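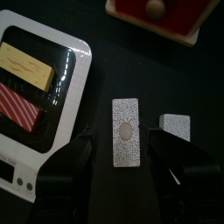

# Chapter 4: How Much Is There?

Put something on a kitchen scale and you get an answer before you've let go of it. A block, a bowl of rice, a letter you need to mail: down it goes, and there's a number. It feels so ordinary that it's easy to miss how much is packed into it. That number lets you compare the thing in front of you with anything else that has ever been weighed, in any country, by anyone!

In Chapter 3 we measured length, and you saw that every measurement needs a unit and some way of comparing the object to that unit. Now we do the same for mass. The ideas carry over, but mass is sneakier. You can hold a ruler against a table and see both at once. You can't see mass at all. You have to catch it doing something, like pulling down on your hand or being hard to push, and work backward from there.

## Before you read

Think about these on your own for a few minutes, then talk them over with a partner.

- Which has more mass, a loaf of bread or the dough it was baked from?
- If you took a bag of sugar to the Moon, would there be less sugar in it?
- Two scales give different readings for the same apple. How could you find out which one to trust?

Write your answers down and keep them. You'll come back to all three in Section 4.5, and it's fun to see which ones you've changed your mind about.

## The merchants of Skinevcombe

The market at Skinevcombe sold grain, wool, and salt, and for a long time every stall brought its own weights. Most were stones. Some were lumps of iron that had been handed down through a family and had rusted a little in each generation. A buyer who got "four weights" of salt at one end of the market might get noticeably less at the other end, and both sellers could swear they were being fair.

The town's fix was simple and very clever. It kept one set of brass weights in a locked chest, and every Saturday morning any seller could carry a weight to the hall and have it checked on a balance against the brass. If the pans stayed level, the weight was stamped. If they didn't, it was filed down or thrown out. The neighboring town of Govitz soon copied the idea, and at that point somebody had to check Govitz's brass against Skinevcombe's brass.

You can see where this is heading! Once two towns want to trade, they need to share a standard, and the same goes for two countries. The kilogram is that idea stretched across the whole world. In Section 4.3 you'll learn how it was defined for many years by a single metal cylinder, and why scientists finally replaced the cylinder with a constant of nature.

## Mass and weight

We've been using these two words as if they meant the same thing, and in the grocery store they might as well. In science they don't.

**Mass** is how much matter an object contains. It stays the same wherever you take the object.

**Weight** is how hard gravity pulls on that object. It changes if the pull of gravity changes.

A cereal box marked 200 grams is telling you a mass. Carry it to the Moon and it will still hold 200 grams of cereal, enough for nearly 4 breakfasts if you aren't too hungry. Your arm would notice a big difference, though, as the Moon pulls on the box with only about one sixth of the force you're used to.

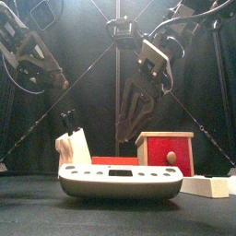

## Try it: The flour puzzle

Recipes often ask for flour by the cup. How steady is a cup? You'll need flour, a dry measuring cup, a spoon, a bowl, and a scale that reads in grams.

1. Place the empty bowl on the scale and set the reading to zero.
2. Spoon flour gently into the cup until it's full, level the top, and tip it into the bowl. Record the mass.
3. Empty the bowl. Set the scale to zero again.
4. Scoop the cup straight into the flour, pressing down as you go. Level it, tip it in, and record the mass.
5. Repeat both methods 2 more times and compare your results as a class.

A student group at Hollmann School tried a version of this with a larger scoop, and their heaviest result was 243 grams. Does your heaviest scoop come from the method you expected? What is taking up the extra room in the lighter ones?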